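Getting the dog's chip details changed

We took on Carvalho in May. He's a twelve-year-old pointer cross, mostly deaf, and he came to us from Graça Abreu, who had him from a puppy and was moving into an apartment that doesn't allow dogs. She gave us his vaccination book, his bed and a bag of food that lasted 2 weeks. She also gave us the card with his microchip number, and that's the part I want to write down in case someone else is stuck in the same place.

I assumed that changing the owner on a chip meant filling in a form. It does, but first you have to find out which database the chip is in. The card said Hemex. Hemex told me they stopped keeping dog records a while back and passed them to Flestenum. Flestenum had a dog with a number ending in 3211, same as ours, but listed as a female spaniel.

I called and got Fergal Cronin, who was patient about it. He asked me to have the chip scanned again and not trust the card. Our vet, Jurgita Baranauskienė, did it at the end of her morning appointments and didn't charge. The scan matched the card. So the number was right and the record was wrong, and had been for his whole life. If he had run off at any point, the shelter would have been looking for the owner of a spaniel.

Fixing it took three things: a letter from the vet with the scanned number, a signed note from Graça saying she had given him up, and a fee of 30 dollars. The note held everything up. Graça signed it with her married name and her old paperwork had the other one, so it came back and she had to do it over.
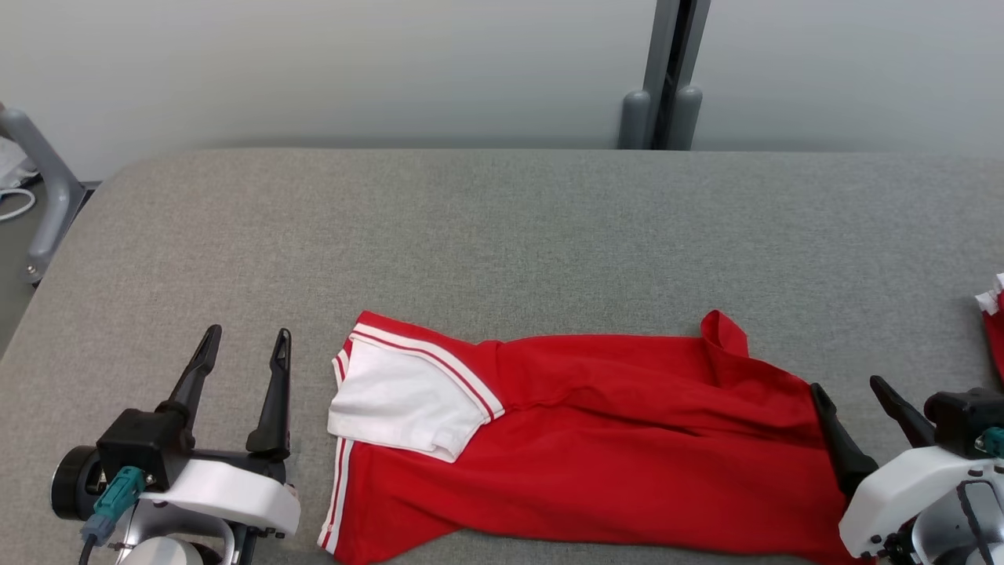
The second note went through. From first phone call to the email saying the record was corrected, it took over a month. Most of that was waiting for mail.

If you are adopting an older dog from a private owner, I'd ask for the scan before you bring the dog home, while the previous owner is still easy to reach. Check the phone number on the record too. Graça's was two phones ago.

Carvalho has settled in fine otherwise. He sleeps by the back door and doesn't hear us come in. His teeth need work and Jurgita wants to see him again before she decides how many have to come out. I also still need to order him a tag with our number on it.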